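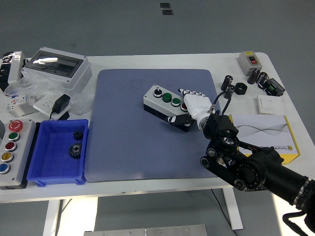
The fault that took Paraschiva Sima's test cell out of use for most of January began with a red button that got pressed and a hand that stayed on it.

Sima runs the manipulation bench at Grirnholm, where a robot with a humanoid hand spends its shifts operating switches, push buttons and control boxes of the sort found on any shop floor. The work is repetitive by design. The hand goes to a button, presses, lets go and moves back to its rest position. Then it does the same with the next one. By the Thursday of the incident the cell had logged 1146 presses since its last service.

"Press number 1146 was the red button on the four-control box," Sima said. "It pressed fine. Then it should have come back up, and the arm didn't move. The screen said the cycle was complete."

She waited a few seconds, assuming the software was slow. When the arm still hadn't moved, she asked for a release from the operator's desk. The controller reported that the hand was already clear.

"That's the part that bothered me," she said. "A robot that stops and says it has stopped is a nuisance. This one was leaning on a box and telling me it was back at rest."

What happened next is the reason a report was written. A colleague reached in to slide the box out from under the fingers. He had one hand on the edge of the mat when the arm woke up and made the return move it had skipped, at full speed. The wrist caught him on the forearm. He had a bruise and went home at the normal time.

Sima does not blame him. "The screen told him the job was over. I'd probably have reached in too, on a different day. I was two steps behind him."

Anca Ciobanu, who handles machine safety for the site, was called down within the hour. She had the cell powered off and locked before she asked anyone a question, and she kept the control box where it was until she had measured its position.

"People want to tidy up," Ciobanu said. "They put things back on the table, they coil the cables. I asked them to leave all of it."

Her first suspicion was the hand itself, a Tarnetti unit that had been fitted in the fall. She sent it out to Barbu, the repair shop the site uses for its grippers and drives, and it came back with a clean bill. The fingers opened and closed as they should. So did the thumb.

The trouble was in how the arm and the controller talked to each other. The controller sent the return command and then marked the move as finished when the time allowed for it ran out. It never checked the joint positions. On that one cycle a message from the arm was delayed by 177 milliseconds, which pushed it past the limit. The controller closed the cycle. The arm still had the command in its queue and carried it out when the connection recovered.

"So both of them were right, in their own heads," Sima said. "The controller thought it was done. The arm thought it still had a job."

Ciobanu was blunter. "It was a timer standing in for a sensor. I've seen that on conveyors, I've seen it on doors. I should have looked for it here when the cell was approved, and I didn't."

The fix took 4 working days, most of it testing. The controller now reads the actual position of every joint before it reports a move as complete. If the connection drops, anything waiting in the queue is thrown away and the arm has to be restarted by hand. The speed of the return move has been cut as well.

There was one more change, and it was the one the staff argued over. The cell now has to be isolated before anybody reaches over the table, even to move a part. Sima said it adds time to every changeover, and on a busy shift they may swap parts a dozen times.

"I've had complaints. I complained myself for the first week," she said. "You turn the key, you wait for the light, you move your box, you turn it back. It's slow."

Ciobanu has since gone through the other cells on the site. She found the same timer in 2 of them, including one at the Prurkthorpe building that nobody had reported a problem with. Both were taken out of service the same afternoon and are waiting on the new software.

The original cell is running again. Sima restarted the press count from zero, and she has asked for the old log to be kept with the report.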